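4 March 2021
Packing bench notes – void fill, paper vs. everything else

Starting a fresh page because the last one got coffee on it and I can't read half of what I wrote in January. I copied over what I could. The rest of you, please write in the margins if you remember something differently.

So the question for today was the paper. We've been packing the small ceramic parts in whatever was closest to the bench, and the mix has gotten silly: some boxes with kraft paper, some with the air pillows from the Lirham order, a few with shredded stuff that gets everywhere (I found some in my hood on the bus). I wanted to spend one day with only paper and see if I could settle on a way of crumpling it that anybody can repeat.

Paper used

Two kinds on the shelf right now. The Plultik roll is the brown one, thinner, tears nicely along the cutter. The Wendt sheets come flat and already cut, a little stiffer, and they make a terrible racket when you squash them. I started on the Plultik because there was more of it. The label on the roll says lot 993, writing that down in case the next roll feels different, which happened last time and I had nothing to compare with.

I cut sheets about as long as my forearm. Yes, I know, not a unit. I'll measure it properly tomorrow and put it here: ______

How I've been crumpling

First try was the obvious one: grab the sheet in the middle, squeeze hard, done. Makes a tight little nut of a thing. It looks great and it is useless, the part just rolls around it. When I pressed down on it with my palm there was no give at all.

Second try I gathered the corners in first and then pressed the whole thing together between both hands, turning it once. Much better! It comes out loose on the inside and holds its shape on the outside, and when you push on it you can feel it push back. It also opens up again slowly if you leave it sitting, so don't make a big pile ahead of time and expect them to be the same size an hour later. I made 22 before lunch and the ones at the bottom of the bin had gone flat under the others, while the top ones had puffed out to around the size of a grapefruit. Lesson: crumple as you pack.

Third try was rolling the sheet into a loose tube and twisting it. Good for the long sides of a box, bad for corners. Keeping it as a side option for the tall cartons.

Box tests

Used the medium Sulberg cartons, the ones with the lid that never quite meets in the middle. One part per box, wrapped in a single flat sheet, then the crumpled balls around it. I shook each box by hand next to my ear (very scientific) and then dropped it flat from the height of the bench.

With the tight nuts: rattled right away. Didn't bother dropping it.

With the loose balls, 4 to a box, one in each corner: no rattle when I shook it, but after the drop the part had moved over to one side. Not broken, just moved. I think it wants something under it as well.

With the loose balls plus a folded sheet on the bottom: no rattle, and after the drop it was where I'd put it. I repeated this one after lunch with a fresh box and got the same result, so I'm fairly happy.

With the air pillows for comparison: also fine, to be fair. But one of them had already lost its air when I took it off the string, and then you have a box with a hole in it and you don't know until somebody opens it.

One thing that bugged me all day is dust. The Plultik paper leaves these tiny brown fibers on the glaze, you see them on the white parts especially. A wipe takes them off but that's one more step. The Wendt sheets seemed cleaner but I only did a couple, so don't quote me on it. If somebody has a half hour, wrap a white part in each and leave them overnight.

What size we're talking about

I keep saying "loose ball" and everybody pictures something else, so for the record the size I want for corners in the medium cartons is about a fist. My fist, okay, but yours is probably close enough. You want to see real creases in it and still have some air in there – if it's smooth on the outside you've squeezed too long.

A single crumpled piece of the tan paper on the gray tabletop:

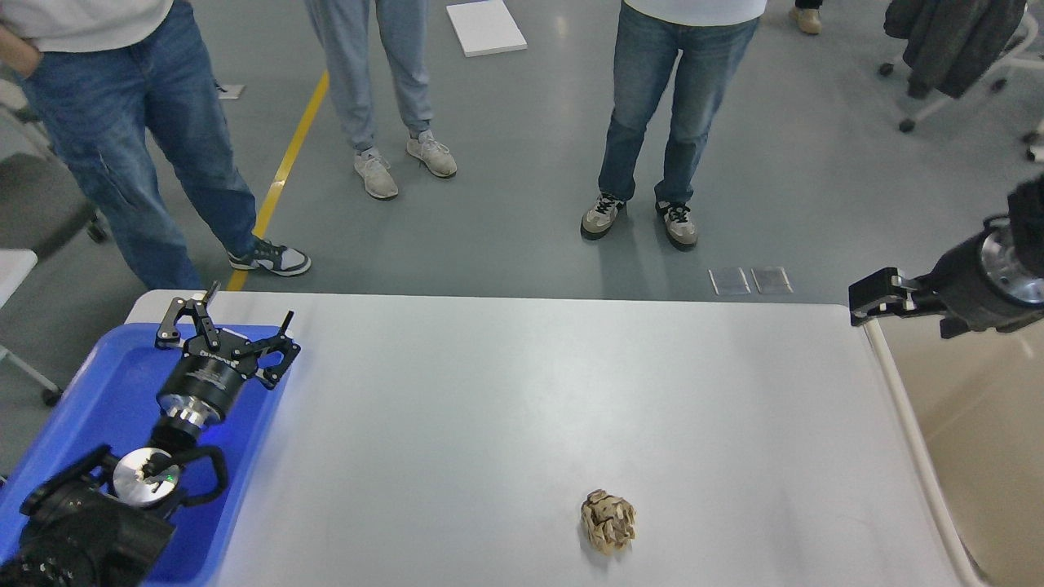 To do / leftovers

- Measure the sheet length and fill in the blank above.
- Try the Wendt sheets with the same fold and the same boxes. I'd guess you need fewer because they're stiffer, but it's a guess.
- Find out if the used balls can go around again. I flattened a few and re-crumpled them and they felt tired, a bit like cloth. Maybe okay for the bottom layer.
- Move the cutter to the other end of the bench. I'm right-handed and I spent the whole morning reaching across myself to tear a sheet, and my shoulder has opinions.
- Shredded stuff: can we please use up what's open and then stop? There is a bag and a half left. Somebody could take it home for a hamster.
- Tape. The paper tape on the Sulberg lids lifts at the ends where the flaps don't meet. Pressing it down with the side of a marker helped, a wider tape would probably help more.

Small note on the drop test, I did it flat every time and not on a corner. A corner is what really happens to a box. I'll do corners tomorrow with the parts from the seconds shelf – the chipped ones – so it doesn't matter if we lose a few. Bring the old blanket to drop them next to, the bits travel.

Also the bin under the bench is full of my failed nuts. Leave them, I want to weigh one against a loose ball and see if the squeeze technique changes anything other than the size, or if I'm just using bigger sheets when I'm not paying attention.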